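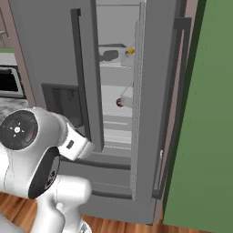 Section 4. Setting Up Your Zultholm Water Filter for a Refrigerator with an Ice Maker

Welcome back! If you have worked your way through Section 3, your shutoff valve is in place, your kitchen floor is dry, and you have probably earned a cup of coffee. This section covers mounting the filter housing, running the tubing to the refrigerator, and giving the new cartridge its first flush. Please read it through once before you pick up a wrench. It goes much more easily when you know what's coming.

The instructions are the same for the Zultholm and the Zultholm Slim. The Slim has a shorter housing and fits behind most refrigerators. The full-size model is happier in a basement or in the cabinet under the sink.

What you will need

The filter housing and its bracket
One filter cartridge, still in its wrapper
The coil of quarter-inch tubing from the box
A tubing cutter or a very sharp utility knife
A Phillips screwdriver and an adjustable wrench
A bucket and a couple of old towels

Caution: Connect the filter to cold water only. Hot water can soften the housing and ruin the cartridge, and the warranty doesn't cover it.

Mounting the housing

1. Turn off the water at the shutoff valve and unplug the refrigerator. Switch the ice maker off as well (on many models this is a wire arm that you lift up until it clicks).

2. Pull the refrigerator forward slowly. If you have a soft vinyl or wood floor, slide a flattened cardboard box under the front feet first and have someone help you walk it out.

3. Hold the bracket against the wall or cabinet side and mark the screw holes with a pencil. Leave at least 2 inches of clear space below the housing, or you won't be able to get the old cartridge out when the time comes. We have had many letters on this point!

4. Screw the bracket down firmly, then hang the housing so that the arrow on the cap points toward the refrigerator.

Note: If your wall is plaster or tile, the screws in the box are not the right ones. Your hardware store will be glad to sell you suitable anchors.

Connecting the tubing

5. Measure twice and cut the tubing square, at 90 degrees to its length. A slanted cut is the most common cause of a slow drip. Leave enough extra for a loose coil behind the refrigerator so that you can pull it out for cleaning.

6. Push one end into the fitting marked IN until you feel it pass the rubber ring and come to a stop. Give it a gentle tug. It should stay put.

7. Do the same with the second piece at OUT, and run it to the inlet on the back of the refrigerator. Tighten the brass nut by hand and then a quarter turn more with the wrench. Please resist the urge to keep going.

Caution: Keep the tubing away from the compressor and from any spot where the wheels might roll over it.

Flushing the cartridge

8. Unwrap the cartridge, slide it into the housing, and turn it to the right until it seats.

9. Open the shutoff valve halfway and wait a few minutes. Run a dry finger around each fitting. If you find any moisture, close the valve, take the tubing out, trim the end, and try again.

10. Open the valve all the way and run two full gallons through the door dispenser into your bucket. The first of it may look gray or cloudy. Those are fine bits of carbon from the cartridge, and they are harmless, and your houseplants won't mind them a bit.

11. Plug the refrigerator back in, switch on the ice maker, and ease everything back into place. Throw out the first batches of ice for a day.

If your refrigerator has no door dispenser, disconnect the tubing at the inlet and flush straight into the bucket, then reconnect it as in step 7.

When to change the cartridge

Each cartridge is good for up to 300 gallons. In a busy household that can go by quickly, and slower water or small, hollow ice cubes will usually let you know. Write the month on the paper label (June, say) and stick it inside a cabinet door. Replacement cartridges are sold under part number 187.

Still dripping, or just unsure? Write to Azra Delić at our customer desk and tell her which model you have and where you mounted it. A quick sketch of your tubing helps a great deal, and it doesn't need to be a pretty one.

Section 5 covers winter shutdown for cabins and vacation homes.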